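Zistine

A little list of words people use for leftovers, and for the things they keep them in.

Version notes last touched 10/10/2023. Plain text, one entry per line, no fuss.

What it is

I started Zistine because my family can't agree on what to call cold potatoes the day after. My mum's side says one thing, my dad's side says another, and when I moved to Mirness I heard a third that I'd never come across in my life. So I began writing them down on the back of a gas bill, then in a notebook, and then in a text file, and now there are 631 entries and I've rather lost control of it.
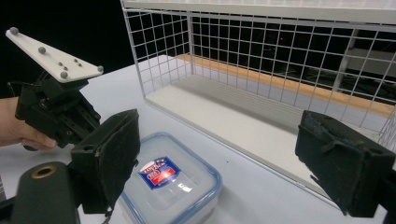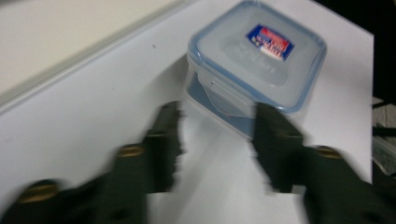 One reader from Harov wrote to me that I'd got the whole thing the wrong way round, and that where she grew up the word for the tub and the word for the food inside it were the same word, so splitting them into two columns made a nonsense of both. She had a point! I've kept the two columns, but there is now a third one called "same", with a yes or a no in it, and she has gone through the Harov entries and filled it in for me. Thank you, if you're reading.

What's in the file

Each line has the word, what it means in plain English, where I heard it (or where the person who sent it heard it), the "same" column, and a notes column where I ramble. The columns are separated by tabs. I did try commas, but my notes are full of commas and it all went to pieces.

Spelling is whatever the sender used. Plenty of these words have never been written down by the people who say them, so I've had four spellings of one word from a single street. They're all in, each on its own line, and the notes point from one to the other. If you want to lump them together, go by the notes and be patient.

Places are kept vague on purpose. You'll get a town or a valley but never a house or a surname. A few people asked me to leave their town off as well – those say "not given".

How I collected it

Mostly by asking at bus stops, and that's the truth of it. I also put a card up in the window of Tzanetos, the grocer's at the bottom of my road, and that brought in 300 entries over one winter, far more than I managed on my own. The rest came by email or by post, and a handful came from me listening in on other people's lunches (sorry).

I didn't check the words against any dictionary. If somebody told me their gran said it, it went in. I've only thrown out obvious swearing, and even then I kept a couple that were too good to lose, marked "rude" in the notes so you can filter them.

Things to watch out for

Mirness is hugely over-represented, for the simple reason that I live here and do my shopping here. Please don't use the file to claim that Mirness folk have more words for old soup than anybody else. They might, but this won't prove it.

Most of the people I spoke to were older than me, and plenty of them were remembering a word from childhood. I didn't always ask whether they still use it. Where I did ask, there's an "old" or a "still said" in the notes.

There are 30 entries I can't read properly because the notebook got tea on it. They're at the very end with question marks, and I'd love help with them – especially the one for the crust left round a pie dish, where I've got the first letter and nothing else.

Using it

Do what you like with it. Print it, put it in a quiz, read it out at Christmas and start a row. I'd be pleased if you mentioned Zistine by name, and even more pleased if you sent me a word back.

Sending words in

One word per message is easiest for me, with the meaning and the place. Tell me who said it too, but only in the sense of "my aunt" or "the man at the chip shop". I add new ones in batches when I've got a free evening, so give it a few weeks before you nudge me. Bread words are especially welcome at the moment, as I've got hardly any for the end slice.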